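August, equipment notes for the second cell

Went through the quotes again this morning before the bench got busy. Three came back: Skisar for the frame and rail, Berchtold for the grippers, and Datero, who want to sell us the whole thing as a package. The package price looks fine until you read the part about spares, which are billed per call. I would sooner buy spares up front and keep them in the drawer.

Skisar wants 800 for the extrusion, cut to length, brackets included. Cutting it ourselves from stock comes to less, but we lose most of a week on the saw and the ends never come out square. Going with the cut kit unless someone objects by the end of the month. 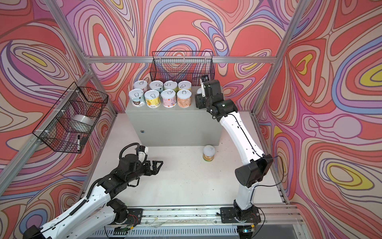 Grippers are the line I keep going back to. Berchtold quotes 400 per unit for a parallel gripper with two fingers, and the longer stroke version is extra. I had the longer stroke down as a must, then took it off again. Cans are the widest thing we plan to pick for now, and the standard stroke covers their diameter with room to spare. What I do want in the budget is a second set of fingers per arm. Stacking is going to be tight work: with two rows of four cans on top of the cabinet, a finger has to get down beside one can without pushing its neighbor. Thinner fingers first, longer stroke later if we ever move to boxes.

Small stuff that never makes it onto the quote, so putting it here: mesh baskets, zip ties, tape, markers, cable sleeve. Allow some 80 for all of it. The baskets should go on the walls again, one on the left and one at the back, to leave the floor clear. I would pay for proper clips this time — zip ties have to be cut every time a basket gets moved.

Still open:
Lead time on the rail. Skisar says 4 weeks, no firm date.
Whether Wimov will lend us a controller until ours arrives. Asked, no answer yet.
Wall covering for the new cell. Same print or a different one, need to decide before the panels are ordered.
Spare wrist cables. Get a price per cable from Datero, separate from the package.

Not ordering anything until the rail date is in writing.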